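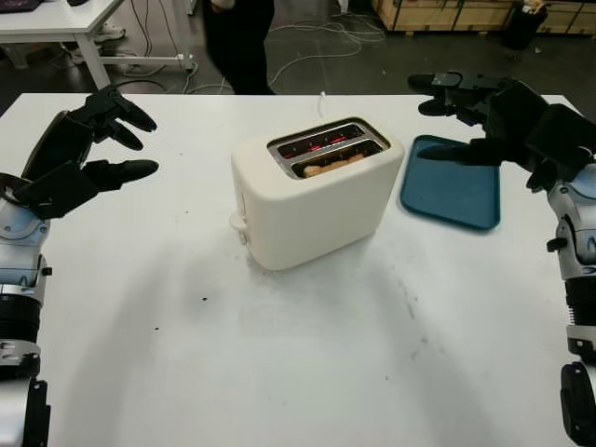 Figure 3. Toast task as seen from the head camera. The elements are on and a slice is in the nearer slot; the tray lies to the right of the toaster.

4.2 Collecting the toast demonstrations

All demonstrations for the toast task were given by remote control. The operator wears a pair of tracked gloves and a headset that shows the head camera view, and the Kermani control layer maps wrist pose to the arms and finger bend to the hands. We chose this over guiding the arms by hand because the task needs both hands, and a person standing between the arms blocks the head camera for much of the episode.

The task has four stages: pick up the slice, place it in a slot, press the lever, and move the finished slice to the tray. The toaster and the tray (Figure 3) were moved to new positions on the table between episodes, within the reach of both arms. The angle of the toaster was changed as well. We did not clear the space beyond the table, so people and stored items appear in the background of many episodes.

An operator was allowed 50 practice episodes, none of which were kept. After practice, operators recorded in sessions of 50 episodes with a break between sessions. The full set, which we call Hillar, holds 1,243 episodes after filtering. An episode was dropped if the slice left the table, if the control link stalled, or if the operator called a stop. Slow or clumsy episodes were kept as long as the task was finished. Regrasps in particular were kept — a policy trained without them tends to close on air and then carry on as if it held the slice.

Two points about the mapping affect the data. First, the operator's thumb and the robot's thumb do not move in the same way. The robot's thumb is large relative to the other digits and sweeps a wider arc, so a pinch that feels closed to the operator can leave a gap at the tips. We corrected this with a per-operator offset, set once before practice. Second, the operator feels no contact force. Lever presses were therefore harder than they needed to be in early sessions, and we capped the downward force of the arm in software from then on.

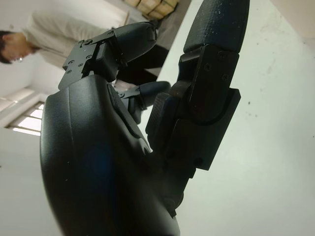
Figure 4. Close view from the wrist camera, with the hand in the foreground and the room behind it.

Each episode stores the head view, the wrist views, joint positions, and the commanded targets. The wrist views are useful mainly in the grasp and release stages, where the head camera often loses the fingertips behind the hand. They have a cost: the hand itself covers much of the image (Figure 4), and what remains is often background that changes with every motion of the arm. In the Prirkdale baseline we crop the wrist views to a fixed window around the fingertips. In Cita the full view is passed to the encoder and a learned mask is applied instead.

Streams are aligned on the control clock. Where a camera frame arrived late, the previous frame was repeated, and an episode was discarded if more than 2 frames in a row had to be filled this way. No smoothing was applied to the commanded targets. Section 4.3 describes how stage labels were added.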